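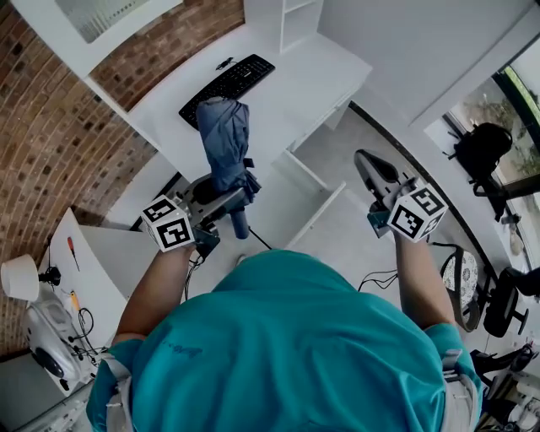

Skiltitz Charter School Network

The Skiltitz Charter School Network is a group of nine publicly funded, independently run schools. It was founded by Eugénie Bailly, a former district superintendent, and enrolls students from kindergarten through eighth grade.

History

The first school opened with 45 students in a rented church annex. Bailly led the network until her retirement, when Fabrice Sabatier succeeded her as chief executive. In October of his second year, teachers at the Gautier campus petitioned for union recognition. The board declined the request, and an election was held on 2nd November. Of the 263 eligible employees, a majority voted in favor.

Admissions and staffing

Places are assigned by lottery — siblings of current students receive priority. Class size is capped at 27.

Criticism

Perrine Picard, an education researcher, has questioned the network's practice of leaving seats unfilled after fourth grade, arguing that it makes test score comparisons with district schools unreliable.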